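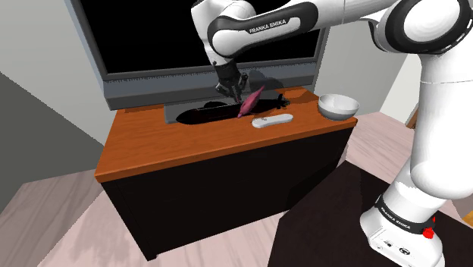 The ship says the salinity reading on the underway display dropped to almost nothing at 04:10, came back, and has done the same every hour or so ever since. Temperature looks normal throughout. They want to know whether to stop logging or carry on.

Ticket: underway seawater, salinity dropouts
Vessel: Cavalcanti
Raised by: science watch
Handled by: Staltside shore support
Priority: normal, raised to high at 09:30
Status: closed, with one follow-up

04:55 ship
Salinity trace falls sharply, stays low for a few minutes and then recovers. No alarm on the Clokum logger. Course and speed steady. Sea state moderate, some pitching. We have not touched anything in the wet lab.

06:20 shore
Please carry on logging. Do not stop or restart Clokum yet, we would like one unbroken file. Can you tell us the following when somebody is next in the wet lab:
- flow rate on the Tilico meter during a good spell and during a bad one
- whether the debubbler overflow is running
- when the inlet strainer was last cleaned

07:40 ship
Flow rate 15 litres a minute when good. Have not caught a bad one yet. Overflow is running, though it spits a bit. Strainer was cleaned when we left port according to the sheet on the bulkhead. There is no entry after that.

08:05 shore
Thanks. Spitting at the overflow points to air in the line. A conductivity cell with bubbles in it reads low, and the temperature sensor doesn't mind, so that would fit what you are seeing. Before opening anything, please check that the pump is drawing from the deep inlet and not from the sea chest.

09:30 ship
Caught a bad one. Flow fell to 6 litres a minute and the overflow stopped altogether, then it all came back with a cough. Inlet valve is lined up to the deep inlet as it should be. Raising priority as we reach the first station on the line this afternoon and the chief scientist wants the surface data between stations.

09:50 shore
Understood. Next step is the strainer. Ask the engineers before isolating, as the same branch feeds the incubation tanks on the aft deck and whoever has samples in those will want warning. Then:
Stop the pump at the local panel.
Close the valves on both sides of strainer 2.
Open the drain and wait for it to run out.
Lift the basket, clean it, look at the gasket, refit.
Note the start and stop times in the Clokum event log so that the gap can be flagged later.

11:15 ship
Done. Basket was clogged with weed and small jelly stuff, more than half full. The gasket has a nick on one side. No spare in the wet lab drawer. We turned the old one over and it seems to seat. Pump back on, flow 15 again, overflow steady.
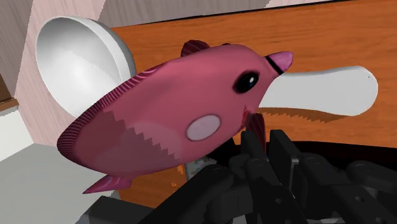
11:40 shore
A nicked gasket on the suction side would let air in by itself, so please don't treat the weed as the whole story. The spares list has gaskets under the pump kit, shelf 3 in the lower hold store, in the same box as the impellers. The list was last checked in September, so it may have moved.

13:05 ship
Found the box, it was on the shelf below. New gasket fitted. Old one bagged and labelled. Pump was off for less time than before.

16:30 ship
No dropouts since the new gasket. On station now, ship holding position, flow unchanged.

17:10 shore
Good. We have gone through the file you sent over. The low spells line up with the dips in flow every time, so the cell itself looks fine. Could you take 3 bottle samples from the underway tap during the next leg, spaced out, and run them on the salinometer with the station ones? We will compare and tell you whether an offset is needed.

22:45 ship
Samples drawn, logged and left in the temperature-controlled lab to settle. Will run them tomorrow with the rest.

Resolution
Air entering through a damaged strainer gasket, made worse by a blocked basket. Salinity for the affected spells to be flagged as bad. Temperature to be kept. Clokum had no low-flow alarm set for the Tilico meter on this vessel, and one has now been added to the settings file for the ship to load at a quiet moment.

Follow-up
Strainer check added to the daily wet lab round. Replacement gaskets to go out with the next stores delivery. Bottle results outstanding, to be attached when they arrive.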